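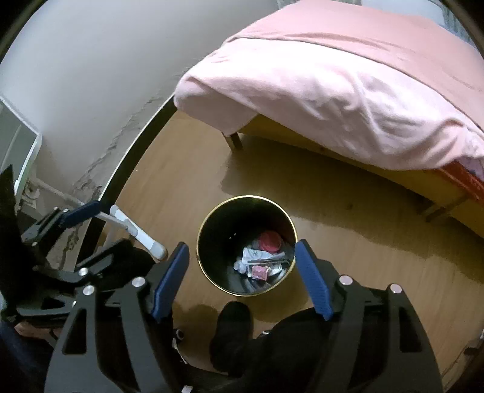
A black wastebasket with a gold-colored rim, on a light brown wood floor.

Sunday, January 14, 2018

The trade deadline is coming and every call I get is about scoring. Dodgate can't score, Dodgate needs a shooter, Dodgate should move two young players for one older guy who gets 20 a night. I watched the last three home games from start to finish, and I don't think scoring is what's wrong with this team. They can't rebound, and the best rebounder on the roster is sitting down for most of the fourth quarter.

Idrisa Nyamweya is a backup center on an expiring deal. He doesn't shoot from outside. He makes free throws badly enough that other teams foul him on purpose when the game is close, and that's the whole case for keeping him on the bench late. I understand it. I would have made the same choice as a coach two years ago.

But look at what happened against Tromunis on Tuesday. Dodgate was up four with a little under six minutes left when Nyamweya came out. Tromunis got the ball back on its own misses over and over after that. The shots weren't good ones. They were long jumpers late in the clock, the kind a defense wants to give up, and then somebody in the wrong color was standing under the rim with the ball. Dodgate lost by five and the talk afterward was about a cold night from the corners.

A player who shoots badly at the line costs you points you can see. A missed box-out costs you points too, and they get charged to someone else.

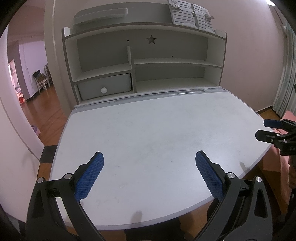 Gladys Tanui made the opposite argument on her show last week, and it's a fair one. Her view is that the small lineup is what got this team to 22 wins in the first place, and that putting a big man back in the lane takes away the drives that the guards live on. She's right about the drives. In the first half against Mutiso the floor was wide open and it was fun to watch. I'd keep playing that way for long stretches. My complaint is with the last six minutes, when everybody slows down, the whistles stop and the drives aren't there anyway.

There's also the money. Nyamweya is one of the cheaper players on the team, and his contract is up this summer. Roughly 70 percent of what he does well is stuff you can't easily buy in February, and I say that having seen the list of available bigs. It's short and it's old. If the front office sends him out as salary filler to land a scorer, they'll be shopping for his replacement by April, and there won't be one.

So here is what I'd do. Keep him. Play him in the fourth and live with the free throws until the two-minute mark, then swap him offense for defense on every dead ball. It uses up timeouts and looks fussy. Plenty of good teams do it.

The next one is at home against Mutiso again on Wednesday. They have two big men who go after everything, and they'll both be on the floor at the end.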